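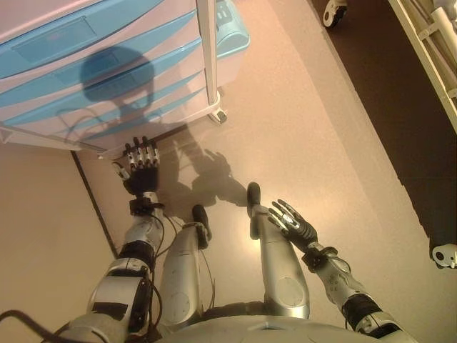

Hand goes limp mid-reach, then the whole arm sags (long, sorry)

Forum: Humanoids and Mobile Manipulators > Faults and Repairs

wombat_torque
Posted 7:42 pm

Hoping somebody has met this one, because I've run out of things to unplug.

We run a humanoid on Greva arm controllers with Tanoli hands, and the job is drawer work on wheeled carts: reach down, hook the drawer, pull, let go. It's been doing that since May with nothing worse than a stripped screw. Then last week the left hand started dropping out. The arm goes out and down, everything looks lovely, and partway through the reach the fingers lose all their grip torque. A moment later the arm itself starts sinking. It doesn't slam, it sort of droops like it's fallen asleep, and the first time it did that it came down on the corner of the cart with my colleague's hand about a ruler's length away. So yes, it's a safety thing now and I'm not running it near people until I know what's going on.

What I've done so far: swapped the hand for the spare, reseated every connector I could get a finger to, reflashed the hand firmware. Same fault. It only happens on low reaches, with the arm well extended and the palm turned down. At chest height it'll go all afternoon.

The log says "bus timeout, node 12" and then nothing from that node for 3 seconds or so, then it comes back as if it had just popped out for a smoke.

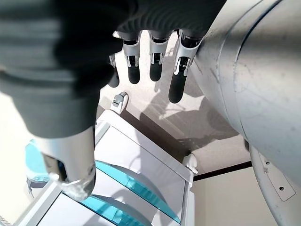

My own theory is the wrist. The dropout always comes in the last bit of the rotation, when the hand rolls over, and I reckon something in there is getting pinched or pulled. I've had the forearm cover off and found zilch, but I can't see up inside the joint without taking the whole thing to bits and I'd like a second opinion before I do. Before anyone asks, the scuffs and fine scratches on the pale arm shell are old. They came from a door frame in our first month and they were there through all those happy weeks of drawers.

Anyone?

pixelgoanna
Posted 8:05 pm

Cable. It's always the cable. We had the same timeout on a Pasum arm and I spent two weeks blaming firmware before I held the wrist and wiggled the loom, and the bus dropped instantly. I could make it happen on demand, felt like a magician.

Look for a conductor that's broken inside good insulation. You can't find it by eye. Clip a meter on both ends, bend it slowly through the whole range and watch for the jump.

tim_tam_servo
Posted 8:31 pm

Gonna disagree with the goanna a bit. If it were a broken conductor you'd expect the hand to vanish, fine, but why would the arm sink as well? The hand is the end of the line. Losing it shouldn't take the shoulder and elbow with it.

To me that smells like a supply sag. Arm stretched out low is more or less your worst case for holding torque, the volts dip, the hand browns out first because it's the fussiest thing on there, and the arm follows. What's your supply set to, and what's the current limit?

wombat_torque
Posted 8:50 pm

Supply is 60 volts nominal and I've logged it at the base. Flat as a pancake right through the dropout. I haven't measured it at the forearm though, so fair point, I'll give you that.

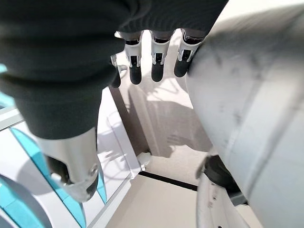
And it does seem to care about angle more than load. I tried it this arvo with a bag of bolts strapped to the forearm at chest height, heaps more torque than it ever sees on the drawers, and it held without a murmur. Then I took the bag off, went low with the palm down, and it dropped out on the second go.

pixelgoanna
Posted 8:58 pm

There you go. Cable!

risk_and_biscuits
Posted 9:14 pm

Can I be the boring one? I don't much mind which of you is right about the copper. A single node going quiet should never end with an arm sinking onto somebody. What's the controller meant to do on a lost node? On the Greva boxes I've worked with there's a fault response setting, and one of the choices is "release", which cuts torque to the whole chain. If yours is set to that, the cable is your fault but the droop is your settings.

You want it to hold position, or at least do a damped stop with the brakes on. And stay out from under it until you've tested that, hand on or hand off.

tim_tam_servo
Posted 9:22 pm

Okay, that would explain the sinking, and I'll quietly fold up my supply theory. I'd still measure at the forearm.

I don't love "hold" as a blanket answer, mind you. If the arm has somebody's fingers trapped against a cart, hold is the last thing I want. I'd sooner it went soft and I could shove it off.

risk_and_biscuits
Posted 9:30 pm

Soft is great until the arm is above the person. We could go round on this all night. Damped stop, plus a release button you can reach with the other hand, is where our lot landed after a fair bit of arguing.

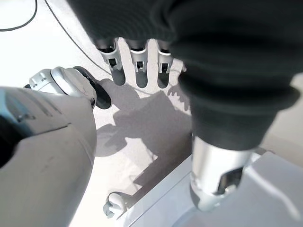
Re: Hand goes limp mid-reach (UPDATE)

wombat_torque
Posted 4:10 pm

Right, back with news and a slightly red face.

Fault response was set to release. I didn't set it, but I also never checked it, so that's on me. It's on damped stop now. I pulled the hand's plug on purpose with the arm out low over a foam block and it stopped where it was, which was a lovely thing to see.

The dropout was in the loom where it goes through the wrist. I did the slow bend with the meter and one of the two data wires goes open when the palm rolls over, then comes good again on the way back. The jacket looks brand new. I've ordered a Risomano high-flex cable to replace it, and I'm going to leave a lot more slack at the wrist this time.

Measured at the forearm too, for tim_tam. No sag.

pixelgoanna
Posted 4:26 pm

Caaaable.

Watch the slack, though. Too much and it'll hook on a drawer, and then you'll be pulling the cart along with you. Ask me how I know. Tie it to the forearm shell, with a service loop just big enough for the full roll and no bigger.

risk_and_biscuits
Posted 4:41 pm

Glad it's sorted. Did you check the right arm's setting as well?

wombat_torque
Posted 4:44 pm

...going to check the right arm's setting.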